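I keep reading that you should replace your kitchen stuff every few years. The latest one came from the Plorow newsletter, which says nonstick pans are done after 3 years and wants me to look at a $124 set from Levwood. Funny how the advice and the sale landed in the same email.

My own pans are older than that and eggs still slide off them. I asked Plorow where the number came from and got a link to their returns page.
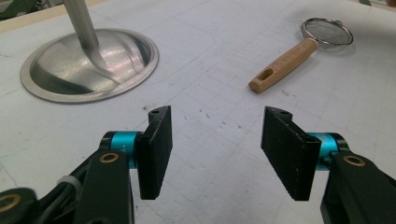 The deluxe set is $489, by the way. For that you get two extra lids and a "lifetime" warranty – read the small print and it covers the handles. I'm sure they're nice handles.

I'll buy a new pan when the old one starts sticking. So far it hasn't.

Recent posts
Is the Sellora water filter worth it?
Ticona canceled my order, twice
September grocery bill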